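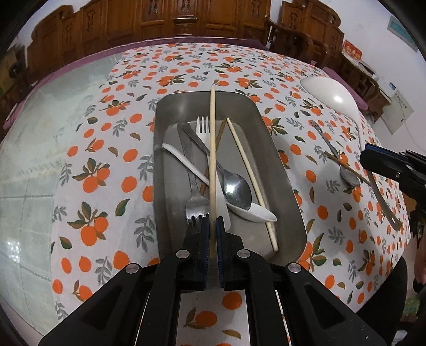 Up at 5, couldn't sleep, August heat. Kettle on, no milk. Black tea then. Sorting the kitchen before Ivana comes for the keys, writing this in bits between.

Cutlery first. Should have been quick. Wasn't. Everything has ended up living together — metal fork in with a white plastic one, spoon across the top, chopsticks that don't match each other. The dark brown one has lost its partner, I have looked everywhere, behind the stove even. The pale one with the rings carved at the thick end I do like. Can't remember buying it. Maybe it was Nerea's, from when she had the back bedroom. Must ask. Won't ask.

Steel tray is good though. Deep, rounded corners so no crud gets stuck. Keeping the tray whatever happens. It can go by the new sink.

Rule for today, decided in the shower: if I haven't eaten with it since the spring, out. Already broken it twice. Kept the fondue forks. Kept Grandma's bent ladle, obviously.

7:40. Phone. Baltasar, can he bring the van at noon instead of ten. Fine. Not fine but fine. Said fine. He wants 400 for the day, plus gas, and lunch I suppose, he always eats like there's a war coming. Durán quoted me more than that and wanted the stairs paid seperately so I can't complain. Third floor. No elevator at this end, two flights at the other.

Plastic forks. Why do I save these. There's a whole bag of them under the sink, takeout from every place on the avenue, most still in the wrapper with the tiny napkin. Put the wrapped ones by the door for the office. Benjamín is forever eating salad with a coffee stirrer.

The unwrapped ones, trash. Then took one back out for the road. Then felt silly, left it in the tray.

8:30ish. Dishes next. Newspaper has run out, using the Grovonthorpe flyers, there was a stack of them in the lobby and they're nice and thick. My plates are going to Pruretis wrapped in ads for somebody else's condo. Blue bowls all fit in one box. Lid for the big pot doesnt fit anything, including the big pot. Has it ever? I have been cooking rice with a dinner plate on top for two years so I guess no.

Spices are a disgrace. Two paprikas, three open cinnamons, one jar with no label that smells like a church. Out. Turmeric went all over the counter and now there's a yellow patch by the outlet and the deposit is 2,000 so I went at it with baking soda, then lemon, then the baking soda again. Paler. From the doorway you can't tell. Put the toaster on it for now.

Toaster is coming with me. So when the toaster goes, the patch is back. Think about it later.

Tape gone. Went down to the corner, they only had the brown paper kind, which doesn't stick to anything in this humidity. Bought two. Bought a peach. Ate the peach over the sink like an animal and it was the best five minutes of the day so far.

Dzifa texted a picture of the new place, she went by with the tape measure, bless her. Drawer next to the stove is 36 wide on the outside, centimeters, she measures in centimeters, so I don't know about inside. Told her don't worry. She'll worry. She also says the stove is gas and do I have a lighter. Somewhere. In a box. Not labelled.

Labels!! Stopped everything and labelled. KITCHEN. KITCHEN 2. KITCHEN + TOWELS. One is just called VARIOUS, sorry to me next week.

10:50. Ivana came early. Of course she did. Boxes in the hall, me in the old shorts, hair up in a rubber band. She was very nice about it. Walked through, looked at the bathroom ceiling, wrote something down. Looked at the toaster. Said what a good solid toaster. I said yes. She did not lift it up. She wants both sets of keys plus the mailbox one, the mailbox one I have not seen since tax season. Told her tonight. She's sending the Numari people for the meter, final bill should be 238 if they read it right, last time they didn't.

She asked what I was doing with the cutlery and I said choosing, and she said take it all, you always need one more fork. Which I have been thinking about ever since, standing here.

OK so. Chopsticks all come, even the brown one on its own. Good for stirring paint, or getting the toast out (unplugged, Mom, if you're reading this from wherever). Metal fork and spoon come. White fork comes. Everything in the tray just comes, in the tray, dish towel over, rubber band. Done. Took all morning to decide to change nothing.

Still to do:
fridge, the bottom shelf especially
the nail in the hall
mailbox key
tea towels off the line
call Mom's cousin re the rug
eat something not a peach

Baltasar is honking. It's 11:35. He said noon, I moved it all for noon. Kettle still has water in it, where do I even put

Later. More tonight if I find the pen again, am about to pack the pen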